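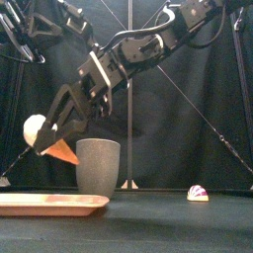
Pisteo play food and tableware: progress report to the Wivden fund
Reporting period: March to 17/09/2022
Prepared by: Rahel Ruchti

1. Work done

The grant covers upkeep of the play food and cup collection lent to nurseries and family rooms. All 1,602 pieces have now been entered in the register. Each entry gives the type of piece, main color, condition on return and storage box. Toy ice cream cones are listed apart from other food, with scoop and cone colors in separate fields. The old register had one field for both, and orange cones with white scoops were often entered under either color.

Cups are listed by shape and surface. Tapered cups and straight cups no longer share a box. The speckled gray cups stay with the tapered group – their rough finish takes longer to wipe down, and the cleaning sheet now allows for this.

2. Condition

On return, 40 pieces were set aside for repair or disposal. Most had worn paint or a loose join between two parts. Cones are checked at the join between scoop and cone, first by eye and then by a light twist. Cups are checked at the rim and base. A cup that rocks on a flat table is not lent out again.

3. Lending

Sets went to 11 sites. The standard set now pairs each cone with a cup that can serve as a stand. Staff at the sites had asked for this, as cones roll when laid flat. The cup must be wide enough at the rim to take the tip and heavy enough to stay upright. Three cup types passed, and the narrowest was dropped from the set.

4. Open items

Replacement lids for the Prantl boxes have not arrived. Boxes without lids are stacked on the top shelf and are not sent out.

The Rerkon labels peel after washing. A second type is on trial on the cup boxes only.

5. Spending

Spending is within the agreed budget. The line for storage is underspent because of the missing lids, and we ask to carry that amount into the next period. No other change to the budget is requested.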